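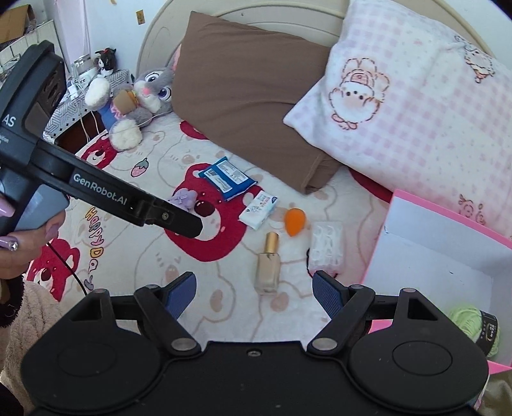

**Pirnstead Allotment Association: minutes of the site meeting, September 22, 2019**

Present: Cremilda Fagundes (chair), Amirul Raju (minutes), plot holders as per signing-in sheet.
Apologies: received from the Flellelby Lane representative.

**1. Minutes of the previous meeting**

Agreed as a correct record, subject to one change. Under item 6, "stopcock" should read "float valve".

**2. Water supply**

AR reported that the meter at the lower gate stood at 1,295 cubic metres on the last reading. The supply to the upper troughs has been weak all summer. Wijaya Plumbing inspected the line and found the pipe partly crushed where it passes under the track. Their quotation to replace the damaged length is £718, including backfill but excluding any repair to the track surface.

CF asked whether the pipe could be sleeved where vehicles cross. AR to ask for this to be added to the quotation as a separate line.

Resolved: to accept the quotation, provided that the sleeve can be fitted during the same visit. The troughs will be drained beforehand and the supply turned off for the winter once the work has been tested.

**3. Vacant plots**

There are four vacant plots, all on the Flellelby Lane side. Two are badly overgrown with bramble. It was agreed to strim these before they are offered, and to let the larger one as two half plots if no one on the waiting list wants it whole.

One plot holder objected to half plots on the grounds that the paths between them are not kept clear. The objection was noted. CF will add a line on shared paths to the tenancy agreement.

**4. Bonfires**

A complaint has been received from a house on Vulell Road about smoke in the early evening. The present rule allows fires after dusk from October to the end of February. No change to the dates was proposed. The notice on the gate is out of date and will be replaced.

**5. Compost delivery**

Orders to AR in writing. The lorry can't turn at the top gate, so the load will be tipped by the lower gate as last year. Barrows are to be returned to the shed.

**6. Any other business**

The padlock on the shed is stiff. CF to oil it, or replace it if that fails.

A request to keep hens on plot 5 was deferred until the landlord has replied.

**Actions**

- AR: revised quotation from Wijaya; compost orders
- CF: tenancy wording; gate notice; shed padlock

Next meeting: February, date to be posted on the gate.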